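Hand gripper comparison, Ilberg pads against De Smet pads
May 14, 2021
Entry by Wilma Postma. Bench work with Bastien Charpentier, log kept by Jolien Goossens.

Purpose

Decide which finger pads stay on the hand-held gripper before the August collection runs. Two candidates: the Ilberg pads we have used since the start, and the De Smet pads that Gunhild Hauksdóttir ordered as a possible replacement. Same handle, same camera, same controller firmware for both. Only the pads change.

Setup

Camera exposure locked. White balance locked as well, after the first few trials drifted and had to be thrown out. Controller is the Clakent board with the stock current limit. Opening and closing commands logged through Skurkum, with the finger gap written out at every step. The zero was set with the fingers fully closed, then checked again after each pad change.

Trial count for the day is 959 closes over both sets, not counting the discarded ones. Bastien did the first half, I did the rest.

Notes from the runs

Ilberg pads: repeatable. Smooth cylinders hold well at the default current. Flat card is poor, the pads ride over the edge instead of getting under it. 12 slips logged, all of them on card.

De Smet pads: softer, more grip on card, but the closed position creeps. After more than 18 closes in a row the zero reads low and the log shows a small negative gap. Resetting clears it for a while. Jolien thinks the pad is compressing and recovering slowly. I would rather see the creep measured with the motor off before agreeing — the current loop could give the same curve.

Changing pads takes longer than it should. The screw on the De Smet set has a shallow head and the driver cams out. Use the short driver, not the one in the drawer.

Open-gap reference views over bare table, for checking finger position in the camera view and pad wear. In both, the left pad is rough along its top rim and the right one has a thin bit sticking out from its left edge.
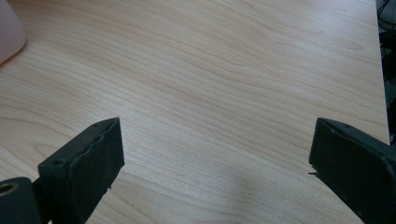
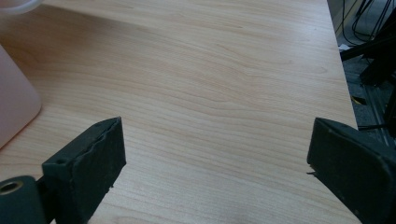

Pad condition

Wear on the left rim is enough to matter for thin parts. It should not affect the cylinder results, where contact is lower down on the face. The sliver on the right pad is small but it points into the gap, so trim it flush before the next card trials and note the trial number in the log. Do not sand the face.

The table veneer gives a soft sheen under the overhead light. Tracking coped, but the marker fit was noisier with the gripper held low. Bastien wants a matt sheet under the work area. Fine by me if it goes down before calibration and stays down.

Open points

Creep test on the De Smet pads, motor unpowered, gap read by feeler gauge. Jolien.

Ask Ilse De Bruijn whether the current limit can be set per trial from Skurkum or only at start-up. If only at start-up, the card trials need their own session.

Repeat card trials with the Ilberg pads at a lower approach angle. The slips may be down to how we hold the handle, as my share of them came mostly when I was approaching steeply.

No decision on pads yet. Ilberg set stays as default until the creep numbers are in.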